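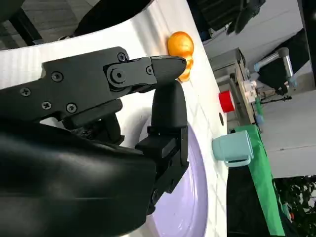
Wrist view of the gripper near an orange-gold object, with a lavender plate and a light blue mug on the table.

Jarkiritz has started collecting manipulation examples for Palel, its learned controller for two-finger grippers, the company said on Jun 3, 2023. An operator guides the arm through short tabletop tasks, and each attempt is stored as one episode with joint positions, gripper opening and wrist video.

The first batch holds 243 episodes, of which 77 were set aside for testing. The tasks use tableware and small toy objects. Operators work in blocks of 32 episodes and move the objects between blocks.

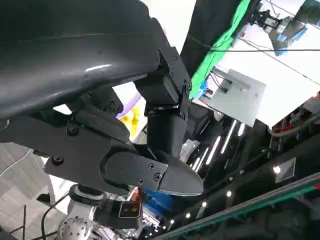
Gripper and arm hardware, with overhead equipment behind.

"The model learns whatever the operator does, including the hesitations," said Socorro Lozano, who runs collection at Jarkiritz. "We keep a slow episode if the motion is clean. We drop it if the operator changed their mind halfway."

Wrist views are recorded at every step of an episode. The angle is steep and the fingers hide part of the table, 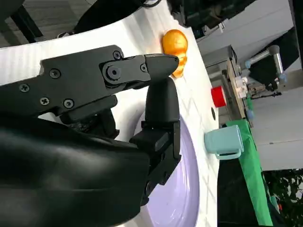 so the training code also reads the joint positions and does not depend on the video alone. Episodes with missing joint data are rejected at upload - the operator gets a message and repeats the task.

Labeling is handled by Quispe, a contractor that marks the start and end of each grasp. Disputed marks go to a second labeler.

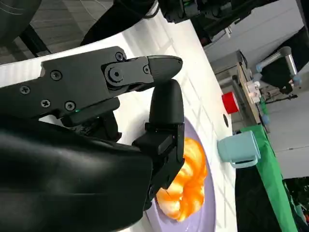 An orange-and-white object on the plate, partly behind the lower finger.

A second batch is planned for August using the Hotard gripper, which has wider fingertip pads. Jarkiritz has not decided whether the two batches will be trained together.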